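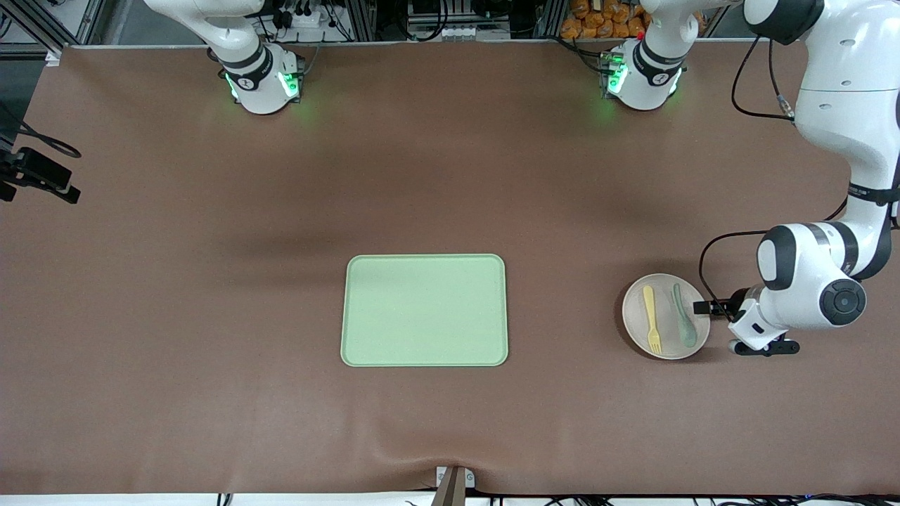 Investigação > Alimentação e quotidiano > Artigos
10 de julho de 2025 | Grupo Ivside de Estudos da Refeição
Tempo de leitura: 3 min

3. Comer de tabuleiro: o que as pessoas me contaram

Confesso que cheguei a esta parte do estudo com uma ideia feita. Achava que o tabuleiro era coisa de cantina e de hospital, e que em casa só saía do armário quando alguém ficava de cama com gripe. Os diários de refeição que recolhi em Tungate desde janeiro (71 agregados, 12 dias cada um) deram-me logo cabo da teoria! Havia tabuleiros ao pequeno-almoço, tabuleiros no sofá, tabuleiros a fazer de mesa na varanda, e até um que passava a semana em cima do frigorífico com o correio por abrir.

Convém esclarecer o vocabulário, que me deu mais dores de cabeça do que eu esperava. Chamo «tabuleiro» à peça de servir, com rebordo, e «posto» ao conjunto de louça e utensílios que uma pessoa usa sozinha. Podem andar juntos ou separados: na Figura 1, o tabuleiro verde-claro está vazio e o prato, com dois utensílios, fica ao lado. Nos diários pedi que se anotasse sempre onde assentava o prato, e foi essa coluna, a mais aborrecida de preencher (ouvi queixas), que acabou por render mais.

A primeira coisa que salta à vista é a conversa. Quem come com o prato pousado diretamente na mesa tende a escrever «jantámos»; quem come de tabuleiro escreve «jantei», mesmo quando está outra pessoa na mesma sala. Não quero puxar demasiado por isto — os diários são curtos e cada um escreve como lhe apetece — mas o padrão repete-se em casas muito diferentes, com e sem crianças.

A segunda tem que ver com a limpeza, e aqui tive de engolir outra certeza minha. Várias pessoas explicaram que usam tabuleiro para não sujar a toalha, e depois, umas páginas adiante, contam que lavam o tabuleiro e a toalha na mesma. Perguntei porquê nas entrevistas de seguimento. As respostas foram quase todas variações de «sempre se fez assim cá em casa», e eu, que dobro panos de cozinha em quatro por motivos igualmente sólidos, não insisti.

Comparei ainda estes registos com os do inquérito Hirvonen, que teve 300 respostas por correio e perguntas bem mais fechadas. Lá, o tabuleiro aparece sobretudo associado a refeições em frente à televisão. Suspeito que o questionário empurrava um bocado nesse sentido, pois a única pergunta sobre tabuleiros vinha logo a seguir ao bloco dos ecrãs. Já o arquivo de Iltitz, que reúne listas de enxoval, ajuda a perceber de onde vêm as peças (muitas foram presente de casamento), mas pouco diz sobre o uso que tiveram. Volto a essas listas na secção 4, a propósito das travessas.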